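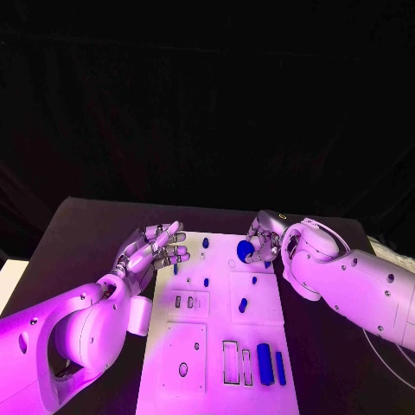
Prenix Peg and Knob Task Board
White board, blue parts

In stock — ships from our Geltlow store

Rectangular tabletop board for fine motor practice. White base, blue pegs and a chunky round knob, big enough to get your fingers around. Made by Haugen. Same board as last year, new box.

What you get
Task board, white
Blue peg set, assorted sizes
Round blue knob
Spare small pins, 6
Cloth storage bag
Instruction card (English and Spanish)

Good for
Grasp and release. Placing small parts upright. Two-handed work, one side holding while the other side turns. Clinics, classrooms, home practice, lab benches.

Size and weight
Board is 400 mm on the long side. Sits flat, rubber feet underneath. Fits a normal desk with room left over for your elbows. Full measurements are on the spec sheet, ask and we'll email it.

Using it
Put it on a steady table, short edge toward you. Start with the knob, it's the easiest thing to get hold of. Pegs next. Leave the small pins for last — they roll, and they are a pain to find on carpet.

Cleaning
Wipe with a damp cloth and mild soap. No bleach, no dishwasher. Dry it before it goes back in the bag, the drawstring gets musty otherwise. Alcohol wipes are OK on the blue parts, please don't use them on the printed label.

Spare parts
Pegs and knobs sold seperately, see the Inia spares list. Older boards take the same pegs but not the same knob. If you're not sure which one you have, check the sticker on the back.

Price
$64 each. School and clinic pricing from 6 boards up, write to us for a quote.

Shipping
Orders in before noon go out same day. Larger orders take a bit longer. Next delivery of spare knobs is due in April, back orders are fine and we wont charge until they ship.

Returns
Thirty days, all parts in the bag please. Missing pegs get taken off the refund.

Small parts — not for children under three.

Questions on this board or a bulk order: Catalina Valdebenito, sales desk. Email is quicker than phone.

Page updated 19th March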